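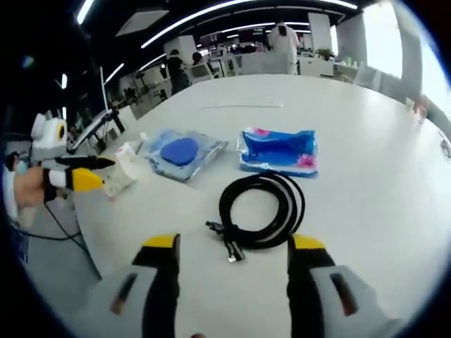 Figure 2. Yellow fingertips open, with the coiled cable ahead of them.

7.2 When the fingers stop closing (fault 212)

I've hit this one more than any other fault on the Ringate, usually with something soft or loopy like a coiled cable! The fingers stall partway and the grip reading freezes.

1. Let go of the trigger and hold the gripper still over the table.
2. Switch off at the handle.
3. Check both yellow tips. If one has slid on its black pad, push it back until it's flush.
4. Switch on and close the fingers on nothing. Back to the cable if they meet.

CAUTION: Keep your own fingers out of the gap at power-up. The jaws close once to find zero, and mine got pinched in August (Emmett Crenshaw still brings it up).

Note: If 212 comes back on the same coil, stop there and send me the log. Please don't raise the grip limit past 300 to get around it.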